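Student Project Report – Environment and Energy module
Old fuel tanks on the Hirach estate: what leaked, who knew, who pays

1. Why I picked this

My gran lives two streets from the Hirach estate so I'd heard about the smell for years. Diesel, mostly after rain. The module asked for a local case of fossil fuel pollution and most of my group went for traffic. I went for the buried tanks.

Short version of the background. The site was a haulage depot run by a firm called Semeniuk. Lorries filled up on site from underground tanks. Semeniuk closed, the land was sold, the yard was cut up into small units and let out. The tanks stayed in the ground. The new owner, Sternora, says it was told they had been emptied and made safe. The paperwork for this is one page and doesn't say who did the work.

2. What I did

Read the planning file at the council office (two visits, the second one was a waste of time as half the file was out with someone else). Read the ground survey Sternora had to put in when it applied to build on the east side. Walked the brook from the footbridge down to the allotments. Put a short questionaire through doors on the two nearest streets.

I didn't take soil samples. Wanted to, but you need permission and a proper lab, and the school kit only does pH and nitrates. So all the ground figures below are from the survey.

3. The tanks

The survey found 11 tanks. The planning file from when the depot opened only lists eight, so three were either put in later or never declared. Of the 11, three had holes or split seams. The rest were rusty but holding when they were pressure tested. All single skin steel, no outer lining, no alarm. Modern ones at filling stations normally have a double wall and something that tells you when fuel gets into the gap.

Worst spot was the north corner next to the old wash bay. Soil there smelled of fuel down to the bottom of the trial pit. The survey calls it "significant weathered diesel", meaning it has been there a good while.
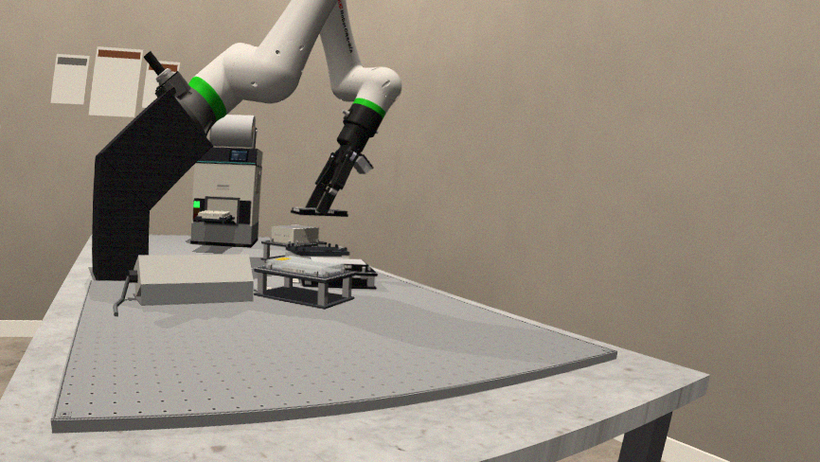
The wash bay matters more than I thought at first. It has a drain, and the drain goes to an interceptor, which is a chamber that is meant to catch oil before the water runs off to the brook. It needs emptying. There's no record of it being emptied since Semeniuk left. Once a chamber like that is full, the oil just goes through with the water. So there are two possible routes to the brook – through the soil, slowly, and through the drain, fast, every time it rains hard.

I think the drain is the main one. My reasons: people smell it after rain, and the sheen I saw was at the outfall pipe and downstream of it, none upstream by the footbridge. One walk isn't proof. I went in August when the water was low, would have been better to go again in winter but I ran out of time.

4. What residents said

I got 23 forms back. Better than I expected. Main answers:

Noticed a fuel smell in the last year: 17
Noticed a film or colours on the brook: 12
Reported it to anyone: 5
Got an answer that told them something: 1

Most who hadn't reported it said they didn't know who to ring. Two said they had given up. One allotment holder had stopped using brook water on vegetables and now pays for a water butt and mains top-up. One person said it was all fuss and the depot had given work to half the town, which is fair to put in here as well.

The forms only went to two streets and people who are bothered are more likely to fill one in. So it doesn't stand for the whole town.

5. Who pays

This is where it gets messy. The usual idea is that the polluter pays. Semeniuk doesn't exist any more. After that it tends to fall on whoever owns the land now, and Sternora argues it bought in good faith. Its plan, drawn up by a contractor called Dudance, is to dig out the three leaking tanks, fill the others with foam and leave them where they are. Dudance puts the soil to be taken away at 448 tonnes.

The plan says nothing on the interceptor. I read it twice to check. If I'm right about the drain then the most expensive part of the job gets done and the brook still gets oil in it.

6. What I would recommend

Empty and inspect the interceptor before any digging starts.
Test the water at the outfall after heavy rain, and upstream for comparision.
A sign at the footbridge with the number for reporting pollution.
Take all the tanks out, or at least explain in public why foam is good enough.

7. Problems with the report

No samples of my own. Only one brook walk. Sternora didn't reply to my email, so their side comes from the planning file only. I also spent too long on the history of the depot and had to cut most of it.

Sources: council planning file for the Hirach estate, ground survey (east side application), Dudance clean-up plan, resident forms (copies in appendix B, addresses removed), own notes from the brook.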